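Sterwood Clear Rack: data card and README

Version 6 of the card. The data has changed less often than the card has.

What this is

A set of recorded robot arm episodes in which the arm handles clear acrylic test tube racks and clear tubes over black cloth. It was put together to study one narrow question: how much a learned policy suffers when the thing it has to grip is mostly made of reflections. The method under test is called Gramura. It trains on views from a fixed camera and from a second camera placed higher up, and it guesses where the edges of a clear object are before it guesses how to hold it.

There are 200 episodes. Of these, 151 were kept for training and the rest set aside for testing. We would have liked more, and so would the reviewers.

Tasks

There are two tasks, and each episode contains only one of them.

Task A, rack lift. The arm takes the rack by one end, raises it, and sets it down at a new angle. The grip is on the upper end, which puts most of the weight where the fingers are not.

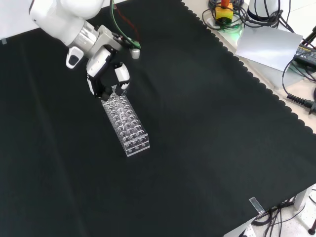 Why use black cloth under a clear object?
A dark, dull background makes the bright edges of the acrylic easier to find. On a pale table the early policies mostly closed on air, with great confidence.

Task B, tube insert. The arm brings a clear tube to the rack and lowers it into a hole. The target hole is given as a row and column in the episode notes. A neighbouring hole counts as a miss, however gracefully it was done.

How the episodes were collected

Everything was recorded on one table at our Jusier site, by remote control of the arm. The operators could see the same two views the policy would later get, and no others. They complained about this, and their complaints are a fair summary of the research problem.

An episode starts when the fingers first move and ends when the operator presses the stop key. Long pauses in the middle have been left in. If your training code dislikes a robot that stands still and thinks, cut them out yourself; the speed column will show you where they are.

The second view matters most during the lift. With the rack off the cloth, its outline changes with every few degrees of tilt, and the fixed camera alone tends to lose one end of it.

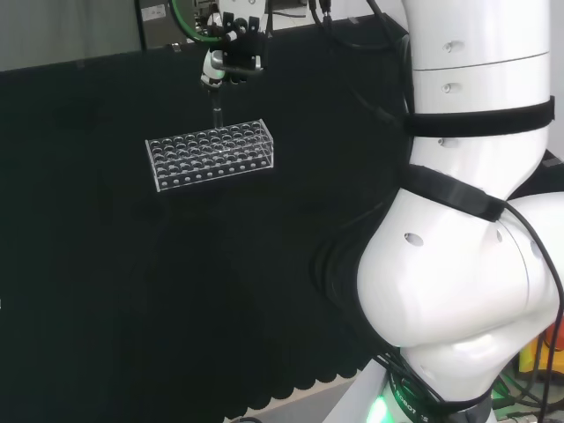
Can the depth channel be used for the rack?
Only with care. The depth sensor looks straight through clear plastic and reports the cloth behind it, so depth readings on the rack should be treated as missing. They are supplied because someone always asks.

What is in each episode folder

Colour video from both views, in step with each other.
Depth from the fixed view, with the warning already given.
Joint angles and finger opening, one line per video frame.
A short notes file: task, target hole if there is one, and the outcome as judged by the operator.
An edge mask for every tenth frame, drawn by hand. The person who drew them has asked not to be asked to do it again.

Results so far

The baseline, Kılıçarslan, is our own older policy and uses the fixed view alone. Both policies were trained on the same episodes and then given 200 fresh tries on the arm, split evenly between the tasks. Gramura finished 141 of them. Kılıçarslan did worse on both tasks, and much worse on Task B, where it had a habit of choosing the right row and then drifting one hole along.

We don't claim that edge guessing is the whole reason. Gramura also has the extra view, and the run that would separate the two was stopped by a software update in September. It is on the list.

Failures worth knowing about

Slip during the lift. The fingers close properly, the rack turns in the grip, and the policy carries on as though the angle were unchanged.

Reflection mistaken for a hole. A bright patch on the top plate can look very like a rim. This is the most common failure on Task B.

Late release. The tube is already in place and the arm keeps hold of it. Harmless, but it runs out the clock and is scored as a failure.

For Task B, scoring begins when the bottom of the tube reaches the top of the rack. Anything before that point is treated as transport and judged separately.
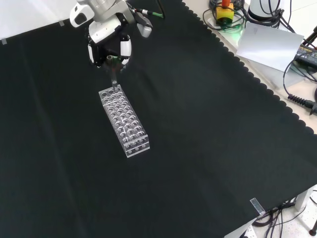
Limits

One table, one style of gripper, one colour of cloth. A policy trained on this set will learn about clear plastic over black fabric and should not be trusted with a glass beaker on a white bench. We tried it once and have since bought a beaker.

Use and credit

Free for research and teaching. Please cite it as the Sterwood Clear Rack set and give the card version. If you find an episode labelled with the wrong task, send the folder number and we will fix it in the next release.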